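The Wall You Stopped Seeing

Everybody picks the color of the front room. Swatches taped up, samples in little jars, whole evenings lost. Then there's the other wall. The one behind the work table, painted once with whatever was left in the can and never looked at again.

I went to Gandholm in March to ask about walls like that. Old mill town, one main street, two paint shops left. Iwasaki is the smaller. Narrow place, smells of linseed, a counter with 382 color cards in wooden drawers. Gray takes up more drawers than you'd expect. Blue-gray, green-gray, a gray called Calora that has outsold everything else in the shop for years.

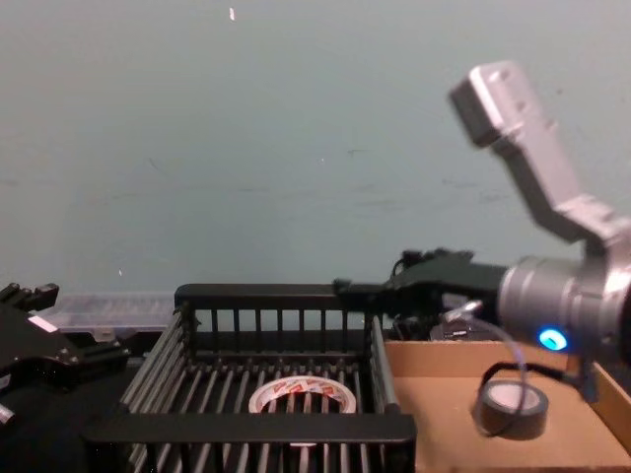
Why gray? It forgives, they told me at the counter. White shows every elbow. Dark shows dust, and every chip comes up like a star. A middling gray just sort of takes it. Scuffs go in and stay in, and after a year or so you'd swear they were part of the finish.

Cheap, too. A lot of it used to be mixed from returns, everything poured in one drum and stirred. No two batches the same. People who bought 2 cans in spring and another in fall got a stripe. Some of those stripes are still up around town, in back halls and stairwells, and I got a bit obsessed with finding them. Found nine. Missed my lunch. 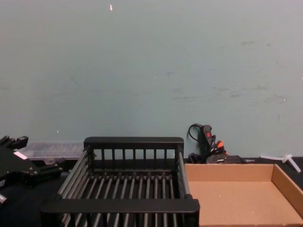
Then the matte craze. Flat paint, no shine at all, lovely in a magazine and hopeless by a light switch. Rub it with a damp cloth and you get a polished patch thats worse than the smudge. The shop went back to recommending eggshell for anywhere hands go. Sales of flat dropped by 20 percent in a year. They didn't seem sorry.

Over at Witel, the other shop, they disagree. Flat or nothing. Keep a jar of the same batch, dab, walk away. I asked what happens when the jar dries out. Long pause. Buy another jar.

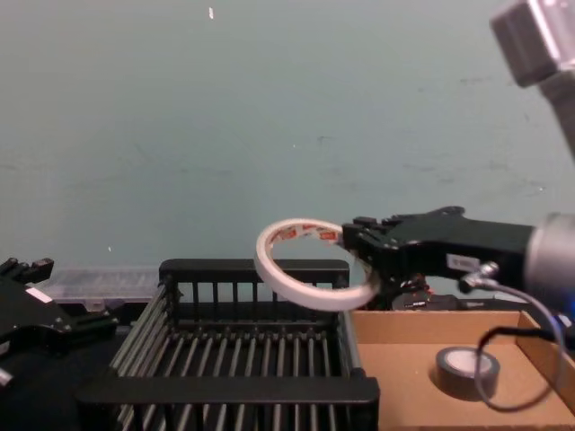

Page last changed: March, 4:20 pm

My own back wall is from 2000. Gray, naturally. I went home meaning to repaint it and had the card in my coat pocket and everything. Held it up by the window in the mornning and it was too blue, held it up again at supper and it was too green. The card's still there, leaning on the sill. Iwasaki closes at five in winter and I keep getting there at ten past.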